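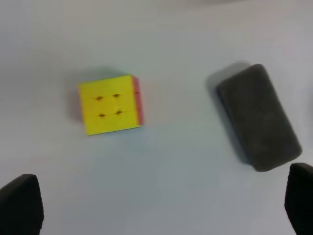

Cubo do tipo Rubik com a face amarela para cima, em mesa clara.

Arquivado em: Dicas de casa › Teatro amador
41 partilhas · 2 comentários

Figurinos de palco guardados entre temporadas

Esvazie os bolsos e retire alfinetes, microfones e crachás antes de lavar. Os casacos de lã não vão à máquina: escove-os e deixe-os uma noite à janela, do avesso.

Para o cheiro a suor nos forros, borrife vodca barata com água, em partes iguais – teste primeiro numa costura interior.

A maquilhagem nos colarinhos sai com detergente da loiça, esfregado a seco, antes de molhar.

Guarde os vestidos pesados deitados, com papel de seda nas dobras. No cabide, os ombros cedem até dezembro.

Cosa uma etiqueta com o nome da personagem e o ato. Os sapatos ficam à parte, com jornal amachucado dentro.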